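Handout 3, Companion Dog Training, evening course
Instructor: Yee-man Hsiao

## Adding a new cue

A cue can be a word, a hand signal or an object. To move a trick from an old cue to a new one, the order matters: new cue first, short pause, then old cue. If both come together, the dog will go on following the one it already knows.
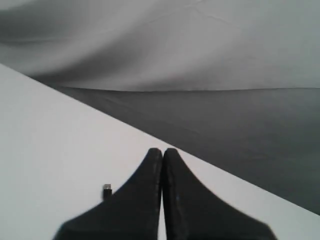
*Fig. 1. White tabletop with gray fabric behind.*

Work in sets of 5 repetitions and then take a break. Start dropping the old cue when the dog begins to move during the pause. If it stalls, go back one set. Hand signals are usually easier than words, so expect the spoken cue to take longer.

Lautaro Valdebenito asked last time about two cues for one trick. That's fine. Keep the old one in use once a day.

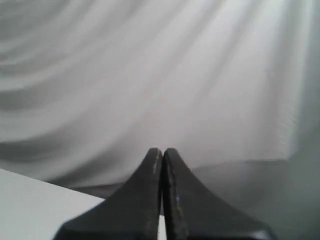 ## Homework

- Pick one trick the dog does reliably at home.
- Write down the old cue and the new one before you start.
- Train in one room only. We'll add distractions in the next unit.
- Bring your notes to class. Yu-ting Poon has spare log sheets.

Reading: Garari workbook, page 65.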